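Wednesday, December 31, 2008

So the year ends with me finally cleaning out the kitchen drawers, two days of it, and I'm only half done! Rasha came by with soup and talked me out of keeping my dead batteries (she's right, she usually is). I did find my September bus pass and five takeout menus from Tilari – we must really like their lentils.

Tonight we're staying in. Samer wants to play cards until midnight and I'll be asleep by ten – happy new year, everybody, and Suha, call me about Friday!
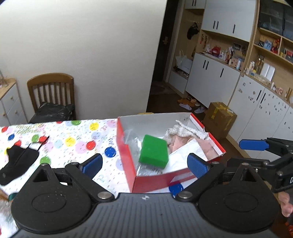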